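Chaltu Mamo on leaving the shop floor to write about work
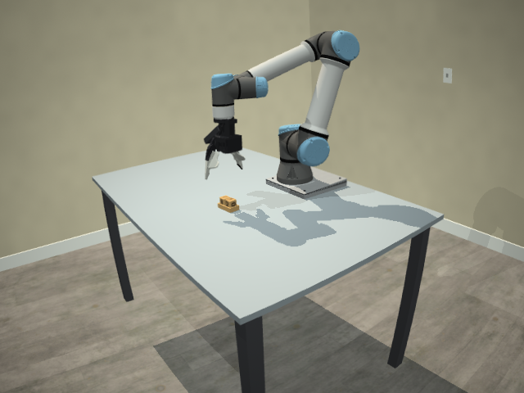
A table and arm, rendered in white, gray and light blue.

I'd been trying to get Chaltu Mamo on the phone since her newsletter, Presis, passed 1000 readers. When she finally picked up, on 29th January, she was eating toast and told me she wasn't going to stop.

Fair enough! She'd been up since five, finishing an essay on what people eat on night shifts. It's her favorite kind of subject — small, a bit odd, and close to what she did for years packing boxes at Anness.

"I used to write on the backs of pick sheets," she says. "I'd get home and empty my pockets, and there'd be half a paragraph about somebody's soup."

She started Presis at 32, with a list of 40 people, most of them cousins. I asked if the cousins still read it. She laughed for a good while. "They read it to see if they're in it. My aunt wants a correction from last March. I said her stew was thin."

We got talking about money (we always do, I'm nosy). Paid readers cover her rent and not much else, so she still edits manuals two mornings a week for Negussie. She likes it more than she expected to. "It's all 'turn this, then press that.' After a week of my own sentences, that's a vacation."

What surprised me was how much she throws out. The night shift piece had 200 replies from readers to draw on, and she used six. The rest are in a folder, and she goes back to them when she's stuck. One woman wrote three pages about eating a cold baked potato like an apple, and Chaltu is still trying to find a home for it.

I asked whether she misses the floor. She went quiet, and I could hear the kettle going.

"I miss the talking," she said. "You'd be next to someone for eight hours and you'd hear their whole divorce. Now I have to call people up and ask."

Her next essay is about lockers. She's looking for anyone who has kept the same one for more than ten years, and you can reach her by replying to any issue of Presis.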